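How to Clear Old Downloads From Your Computer Without Losing What You Need

5/25/20 | By the Stinby Help Desk
5 min read

My laptop told me in April that the disk was almost full. I opened the Downloads folder and found 862 files in it. Many were the same invoice saved again and again. I want to share the method I used, it needs one free evening and no special program.

Step 1. Make a folder on the desktop and name it "Keep". Make a second one and name it "Not sure".

Step 2. Open Downloads and change the view to "Details" or "List". Click on the word "Size" so the biggest files go to the top. Videos and installers are usually there. If the program is already installed, you can delete its installer.

Step 3. Now sort by type. All the PDFs come together, then all the pictures, and so on. For pictures, switch to large icons, because names like "render_final_2" do not help very much.
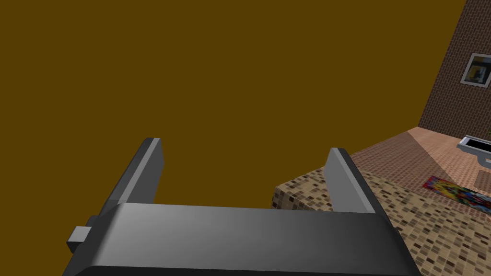
A gray gripper, computer-rendered.

Open only the pictures which you do not recognize from the small icon. Move the good ones to "Keep" and select the others with Ctrl held down. Then press Delete one time for the whole group.

Step 4. Look for copies. They have (1) or (2) at the end of the name. Please compare the size before you delete, as a file with the same name can be a newer version.

Step 5. Move "Keep" to your documents or to an external disk. Leave "Not sure" for 30 days. What you did not open in this time can go.

Step 6. Empty the Recycle Bin. Until you do this, the space is still used. I got back 70 GB.

Related
How to rename many files at once
Moving your bookmarks from Choo to Zollura
Fluvex backup: first settings
Why is my external disk so slow?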